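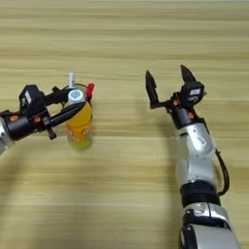

Mỹ Thân says she doesn't miss the bottles, she misses the talking. Fair enough. At Redetti we used to do 500 a shift between two of us, facing each other, and you got through a lot of gossip. Now the arms have the bench and I'm on the screen at the far end, she's over in returns.

Wrists are better, I'll give it that. Havent worn the strap since October. But 1000 a shift is the new target and guess who gets the phone call when it's short - not the arms.

Rodano sent a man to do the training. Two hours, mostly slides. He left a number, it rings out.

More when I've had some sleep. Early start tomorow, and the Gotenby order still isn't labelled.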